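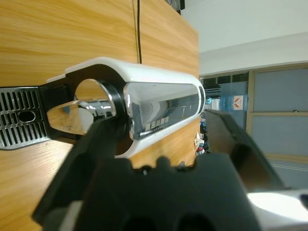 This page was last changed on 15/01/2021.

Robotic coffee making is the preparation of coffee by a general-purpose robot using the same machine a person would use at home. It differs from the vending kiosk, where the cup, the water and the beans all sit inside one closed box. Coffee is a favorite test in household robotics, and a wonderfully hard one! A person does it half asleep. A robot has to find a small capsule, take it off its stand, turn it the right way, drop it in a slot, pull a lever and get a glass under the spout.

Background

The idea of coffee as a yardstick for robots is older than most of the arms now used for it. Early attempts relied on fixed positions, and a machine moved by the width of a finger was enough to spoil the run. Later systems learn from people who guide the arms by hand or from a distance. The Prerkine collection, put together by Debashish Howlader, holds 3569 guided runs of kitchen chores, of which 714 involve a coffee machine. Most arms in this work end in a plain two-finger gripper, often with a small camera close to it.
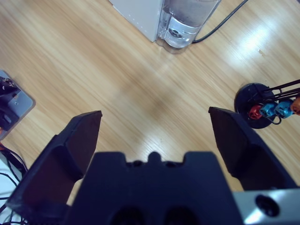

What works and what does not

Picking up a glass from an open tabletop is now fairly dependable, and so is setting it on a tray. Levers are harder. The arm must follow a curve while pushing, and a light machine tends to slide (many groups tape theirs down). Capsules are the hardest part – small, shiny and easy to knock off their hooks. Shiny fronts cause trouble too, as a camera sees the room reflected in them.

In the Naston trials, Oranuch Srithong ran the full chore 100 times with two arms and reported that most failures came at the capsule slot. Her notes are a delight to read, full of near misses and odd recoveries.

Typical setup

The usual layout is a table with one arm on each side, and a capsule machine near the back where both can get at it. A glass, a serving tray and a stand of capsules complete the set.
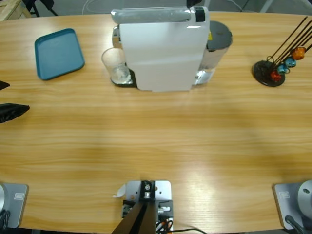
Tasks are often split between the arms, one holding the machine steady while the other works the lever. Refilling the water tank is nearly always left to a person, and so is wiping up. Whether a robot can do the whole chore in a strange kitchen is still an open question, and the Ren group has proposed a test of 1000 runs in borrowed homes to settle it.

See also: Fukisham gripper; Table clearing by robot; Dish loading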